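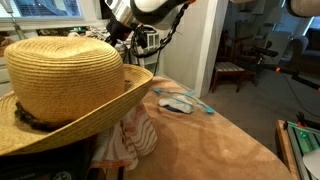 Foto: arquivo Venetik

Lista de verificação antes do envio à gráfica - revista de casos de gestão, número de dezembro
Comentários meus a seguir a cada ponto. Versão de 15 set. 2026.

Antes de mais, um aviso: esta lista nasceu dos meus próprios erros. Faço o fecho da revista há 5 números e já deixei passar de tudo, incluindo um artigo com o resumo de outro (sim, a sério, e foi um leitor que me escreveu). Portanto, se acharem algum ponto óbvio, tenham paciência comigo!

1. ISSN na capa, na ficha técnica e no rodapé
Estado: conforme.
Comentário: os três batem certo. Na ficha técnica faltava o hífen, já pus.

2. Declaração de conflito de interesses assinada por todos os autores
Estado: NÃO conforme.
Comentário: falta a do segundo autor do caso Hurix. Já pedi duas vezes. Sem isso o artigo não entra, e já tenho um texto de reserva paginado.

3. Autorização da empresa estudada
Estado: conforme, com reserva.
Comentário: a Zarngate autorizou o nome e o organograma, mas pediu para retirar a margem por cliente. Retirei do quadro 2 e depois descobri que o valor continuava no anexo - fui lá tirar também. Peço a quem fizer a segunda leitura que procure mais alguma menção, que eu de tanto ler já não vejo nada.

4. Dois pareceres por artigo, arquivados sem identificação
Estado: conforme.
Comentário: atenção às propriedades dos ficheiros! Um dos pareceres vinha sem nome no texto e com o nome completo no campo "autor" do documento. Limpei esse e passei os outros a pente fino.

5. Limite de referências: 30 por caso
Estado: NÃO conforme.
Comentário: o caso Pasaribu passa do limite. Gosto muito do artigo e custa-me cortar, mas metade das referências da introdução só aparece ali para fazer figura. Devolvi com sugestões.
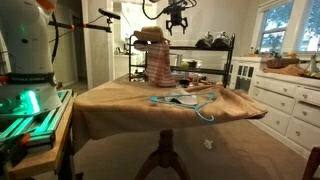 6. Notas pedagógicas em ficheiro separado
Estado: conforme.
Comentário: o limite são 2.000 palavras e a do caso Venetik ficou em 1.847, por isso tudo bem. As perguntas para discussão é que estavam coladas ao fim do próprio caso, com as respostas e tudo. Separei e mudei o nome do ficheiro para seguir a regra dos outros.

7. Semelhança de texto
Estado: conforme.
Comentário: corri o relatório duas vezes, uma com bibliografia e outra sem. As coincidências que sobram são nomes de modelos e frases feitas da área (quem nunca escreveu "vantagem competitiva sustentável" que atire a primeira pedra).

8. Quadros e gráficos legíveis a preto e branco
Estado: a rever.
Comentário: o gráfico de linhas da página de abertura tem dois cinzentos iguais. Pedi ao autor um tracejado, mas mandou-me outra vez a versão a cores, agora maior. Se não chegar até ao fecho, faço eu.

9. DOI atribuído e a abrir na página certa
Estado: por verificar.
Comentário: só dá para testar depois do registo, fica para a véspera. Por favor não risquem este ponto da lista antes disso, foi assim que no ano passado publicámos uma ligação morta.

10. Ordem do índice igual à ordem das páginas
Estado: conforme por agora.
Comentário: se o caso Hurix cair, muda tudo a partir do terceiro artigo e é preciso refazer também os cabeçalhos. Volto a este ponto assim que tiver resposta sobre o ponto 2.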